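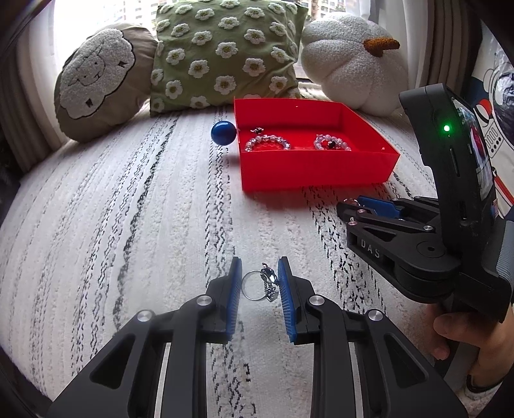
Jul 12, 2025 — Zokelport, the indoor beach

Woke up at a quarter to six with the bus schedule already going around in my head. Weronika was up before me and had eaten the last of the peaches. She wanted the early shuttle to the Saludo dome so we could "get good chairs." I said a building that sells itself as endless summer ought to have enough chairs. She said I should put that in my diary, so here it is.

The brochure says the place has 700 loungers. I would like to know when they were all last out at the same time. We got in ten minutes after opening and the front rows were covered in towels, with hardly a person attached to any of them. There's a sign asking guests not to reserve chairs with personal items. A towel had been hung over the sign.

I should be fair and start with what was good. The first minute is good. You come in through two sets of glass doors and the warm air lands on you, and there's sand right where the floor tiles stop, and for a moment I did think, oh, all right then. It was pouring outside. Through the side panels I could see people running to their cars with bags on their heads. Weronika grabbed my arm and said "See?" and I said "We'll see," and we were both pleased with that.

Then the wristbands. Everything is run through a thing called Presix, which is a wristband and an app and, as far as I can make out, a way to stop you noticing what lunch costs. You put down a $100 deposit per person and it draws from that. Locker, draws. Second towel, draws. I asked the young man at the desk what happens if you don't spend the whole deposit and he said it comes back in seven to ten business days. I asked why it goes out in one second and comes back in ten days. He laughed kindly and said he gets that one a lot. I don't see why it's a "one." It's a question.

Four nights with the beach passes came to $845 for the two of us, and I keep dividing it up in different ways to make it behave. It won't.

The waves. These are the big selling point, and the reason Casimiro has been on at us since April to come here. Every hour there's a horn, like a ferry horn, and everybody stands up and wades in. The waves run for 21 minutes. I timed the first set and the second set and they were the same to within a few seconds, so I'll give them that, they're punctual. They start small, get to my ribs, and then all at once they quit, and there's this odd flat slosh with a couple of hundred people standing in it looking at the back wall. Casimiro told us it was "just like the real thing." Casimiro grew up four hours' drive from any coast. I'm fond of him but I should have thought about that before handing over my card.

Weronika loved it. I want that written down too, because she'll read this. She went in for three sets and came out pink and shouting. A little girl next to her had goggles on upside down and kept yelling "AGAIN" at the wall as if it could hear.

Had a long talk with two women on the next loungers, Hsiu-ying Ho and her niece Yi-chun. They come twice a year. I asked straight out if it was worth the money and Hsiu-ying thought it over properly, which I liked. She said if it rains, yes, and if it doesn't rain, go to the lake at Hollden, where it costs you a parking ticket. Yi-chun disagreed. Her view is that the lake has geese. They had obviously had this argument before and it went on quite happily without me.

It was Yi-chun who told me about the sand. I'd been wondering why it didn't stick to anything. She says it's washed and sieved and has something done to it so it won't clog the drains, and she once heard a staff member say it gets replaced every spring. I have no idea whether this is true. It felt a bit like standing in sugar. The staff rake it after each set of waves, very neat lines, and then everybody walks back over them.

Lunch: fish tacos, $19, two tacos. I had asked for the special from the board and was told the board was from yesterday. Weronika had soup, in a building heated to the temperature of a greenhouse, and said it was excellent soup. The music is steel drums, on a loop. By two o'clock I knew where the loop joined. There is a little cough in it, or a click, just before the slow one comes around again, and once you have heard it you're stuck with it.

In the afternoon there was supposed to be a "sunset." It was on the printed program for 3:30, and I was curious what they'd do, with the dome roof being what it is. What they did was dim the lamps, turn on some orange ones, and play a recording of gulls. Then it was bright again by four. People clapped! I looked around to see who had started it and it was a man in a Saludo polo shirt. I pointed this out to Weronika and she told me I was the only person in the dome watching the staff instead of the sunset. Maybe so. But I'm the one who saw it.

The outdoor slide was closed. The poster at the bus stop has the outdoor slide on it, and so does the room key. A woman at the information stand said it was closed for weather, and when I asked if it had been open last week, when it was dry, she said she'd only been there since Thursday's — no, I've got that wrong, she said since the last shift change. Either way she didn't know. I've written the slide down on my list for the comment card.

Back on the 5:15 shuttle, which was the 5:40. Pui-shan Huang from our tour group was on it with a bad sunburn from yesterday's boat trip, the only one of us who has had any real sun, and she's not enjoying it. I gave her the rest of my aloe. She asked if the dome was any good because she has a pass for tomorrow. I said it was warm and the waves came when they said they would. I could feel Weronika looking at me. I said the soup was meant to be very good.

Evening. Feet up, still raining. Checked the Presix app: it has charged me for three towels. I had two. There's a chat window for disputes and it says my request is important and has been received. I've taken a screenshot with the time on it.

We have two passes left and Weronika wants to use both. I said one, and the lake at Hollden if it clears. She said there are geese. I'm going to lay the wet things over the shower rail and set the alarm for half past six, and we'll have it out over breakfast.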